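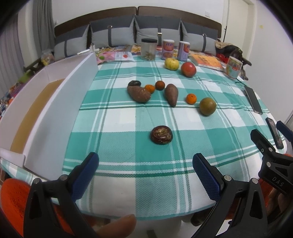

**Estcombe Community Pantry — Produce Team**

The produce table is back in the front hall from 23 August 2024, and this time it stays up through February. Members can stop by during regular pantry hours and take what they need. No sign-up is required, and there is no charge.

Sweet potatoes and mandarins are on the table for the opening, along with other fresh fruit and a few dry goods in jars and canisters. The plaid tablecloth will mark the spot each week, so newcomers should look for the green and white squares.

Woo-jin Yeon, who runs the produce team, said the selection will change with what comes in from growers in Bumberg and from the Pasaribu market. "Some weeks it will be mostly roots, and some weeks mostly citrus," she said. "Take a look before you plan dinner."

The pantry served 324 households last season and gave out 3,159 pounds of fresh produce. Most of it went in the first hour after opening, so the team has moved the second restocking earlier in the day.

Zulkifli Pelupessy will lead a short cooking session at 2 p.m. on opening day, using sweet potatoes and oranges. There is room for 32 people in the side room. Recipe cards will be left out afterward — one per household, please.

Members with extra fruit from home trees can drop it off at the Mornarura Street door. Bags should be labeled with the type of fruit and the day it was picked.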